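Give me a fifth set over a tiebreak any day! I drove 38 miles to the Hulville Open in March and sat with maybe 800 other people while two qualifiers slugged it out to 9-7 in the third, and I'd have happily stayed for 7 more games. You could feel everyone lean in on each serve.

A tiebreak is over before your coffee cools. Long sets let a tired player find something new,

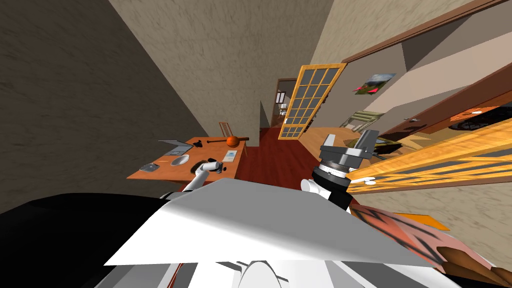

and that's the tennis I still talk about at breakfast. Bring the long sets back, please, even if it's just for finals!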